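Flikismont members' newsletter, February

OPEN AFTERNOON AT CUVOVGATE: WHAT YOU MISSED

Quick one because I have the rest of the issue to lay out tonight. We went. It was good. Longer than planned, parking was bad, go next time anyway. Notes below, more or less in the order they are in my notebook, which got coffee on it. 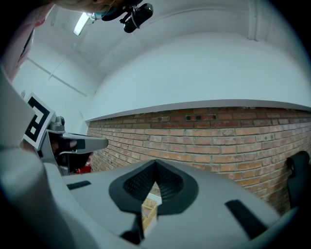
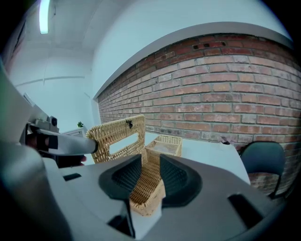
So, Cuvovgate. For anyone who skipped the last issue, they're the small outfit that does handling work, meaning teaching arms to pick up the stuff that isn't a nice square block. Nayeli Bautista runs the floor there and she did most of the talking. Her line is that the arm is the easy part and the hard part is getting enough good examples of somebody doing the job right. Hence the hand-held grippers. You squeeze, you lift, you put down, it records, do it again. She was very firm that the pads matter more than the motors. Look at the two dark pads in the second picture with the woven basket held between them, that mesh-like surface on the inside is the part she kept coming back to. Smooth pads and wicker don't get along, she says. The weave slides, you squeeze harder, the rim bends, now you have a bad basket and a bad recording.

Baskets are the current thing over there. They have a project named Gimura which is all household goods that flex. Wicker, cloth, thin card. Before that it was Shakya, which was rigid parts and which Nayeli described as "a vacation." I asked could we see Shakya. No, packed away. Fine.

The talk

Short. Evaristo Escobedo did the first half, how a demonstration gets recorded and what happens to it after. I followed most of it. The bits I wrote down:

Every take is one task, start to finish. If you drop the thing you can keep going, and they keep the drop. They want some drops. Somebody recovering from a fumble is worth having, because the arm is going to fumble too.

Two hands is a lot harder than one. People think it's double. Evaristo says with one gripper you get decent at it in a few minutes, and with two you spend your first go knocking your own hands together. I can confirm.

Speed. Everybody rushes. Beginners go fast because they're nervous and then the lift is jerky. Slow down, then slow down again.

The part about lenses I lost. Wide view, sees a lot of the room, straight edges come out curved, they deal with it in software. Crescencio Quintero asked a good question about whether the wide view wastes detail at the edges and got a long answer. Ask Crescencio.

Second half was Nayeli on what they do with the recordings. Sorting, mostly. Hours of sorting. Throwing out takes where the object never gets near the pads, or where the person stops to talk to a friend (sorry). She showed a couple of arm runs on a laptop. One nice clean pick on a shallow tray basket. One where the arm went for the handle, missed, and pushed the whole thing across the surface very politely until it ran out of table. Big laugh. She says that was an older version and that it's better now, and I have to take her word for it as the arm itself was down for a wrist swap and we only saw it parked.

That was the main complaint I heard from our people, by the way. You come to see a robot, you would like to see it move. They know. They had the replacment part ordered and it came late.

Hands on

Best part of the day, no contest. 18 of us signed up and everyone who wanted a turn got one, though the last few had to be quick about it. Two stations. You get a couple of minutes to practice squeezing air, then they hand you to the task.

Tips from those of us who did it, for the next lot:

Take your watch off.
Roll your sleeves up, or wear something tight at the wrist.
Come in level with the handle. Coming down from on top looks right and isn't.
Squeeze till it holds and stop there. The trigger has more in it than you need.
Look at the pads, not at your hand. Brisa Huerta's advice and it fixed my grip completely.
Don't chat. See above.

Brisa was the best of us by miles. First try she had it up, over and down, no wobble. She does upholstery, so make of that what you will. Baltazar Jaramillo, who has been telling me for a year that he could do this blindfolded, would like it recorded that the trigger is set up for smaller hands. So recorded.

I was middling. The thing is heavier out at the front than you expect and your forearm gets tired quick. By the third go I was resting my elbow on my ribs, and got told off for it, kindly, as it changes the angle of everything. They want you moving like you'd move at home. Hard to do with people waiting behind you!

Questions from the floor

Does it work on a full basket? Not yet. Empty ones only for now, then light things, then laundry some day. Nayeli would not give a date and I did try.

Why not just bolt a hook on it for anything with a handle? Evaristo: you could, and for a basket it would be great, and then you meet the next object and need another hook. They want one pair of fingers that does for most of the house.

How long before the pads wear out? Depends what you hold. Wicker is rough on them. They swap them before the surface goes shiny.

Can we buy one? No. Asked twice, by the same member, you know who you are.

Do they pay people to record? Sometimes, for longer sessions. There's a sign-up list and you have to do a short training first. If you're interested tell me and I'll pass names along in one batch so they don't get eighty emails from us. You'd need to be free on afternoons and OK with doing the same lift over and over. And over. Brisa has already put herself down.

Is any of it any use for people with bad hands at home? Crescencio again, and this got the most serious answer of the day. Nayeli said that's the reason she took the job. A lot of the household list came out of talking to people with arthritis, what they put off doing, what they ask a neighbor for. Carrying baskets between rooms was on there. So was getting things off low shelves, and opening packets, which she thinks is years off. I'd like to get her over to us to talk about just that. She said maybe in spring. I am holding her to it.

Grumbles and thank yous

Parking: two of you got blocked in behind the delivery van and I'm sorry, I was told the side lot was ours till five. It wasn't. Next time we carpool, I'll make a list.

The talk was hard to hear at the back. They've said they will borrow a mic.

Coffee fine. Cookies gone before the second group got out, which the second group has mentioned to me several times.

Thanks to Nayeli and Evaristo for giving up the whole afternoon, and staying late for the stragglers. Thanks to Baltazar for driving, and for waiting while I went back for my notebook.

Next visit

They'll have us again once the wrist is fixed and the arm is up. Smaller group this time, so first come first served, and people who missed out on this one go to the top. Reply to this email with your name and weather you want a hands-on slot or just the demo. Say if you need a seat for the talk, there weren't enough to go round.

If you took notes on the lens part please send them to me. Mine say "wide = good?? ask C." and then there's a coffee ring.

Dues reminder is on the next page. Tool library hours have changed, also next page.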